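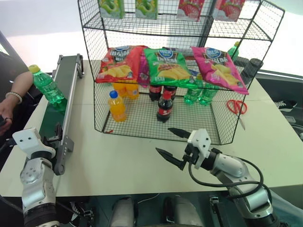

25/12/2022

I have had the Tandow two-arm picking kit on the bench since November, and these are my notes before it goes back to Evau. The task is restocking and picking from a small wire rack: cartons on top, chip bags in the middle, bottles in the bottom compartment, with a short conveyor on the left.

Setup took one evening. The mounting plate is good. The cable on the right arm needs more slack than the manual suggests, or it tugs at full reach.

I logged 514 picks on default settings. Bottles are the easy case. The pointed fingers get between two neighbors with little clearance, and the front row came out with few misses. The back row is slower, as the arm has to go in low under the shelf and the planner cuts its speed in half.

Chip bags are the weak spot. Grip force is set in steps of 50, and the useful range for a bag falls between 200 and 300. Below that the bag slides. Above it you get crumbs. Finer steps would fix most of this. I sent that to Nandini Thevar at Evau, who says it is on the list for the next firmware.

Cartons are fine if they stand square to the mesh.

The software logs every pick to a plain text file, which I like. It does not log why a pick was dropped, which I don't. Chaltu Workneh wrote a small script that guesses from the finger position, and I will post it once she has cleaned it up.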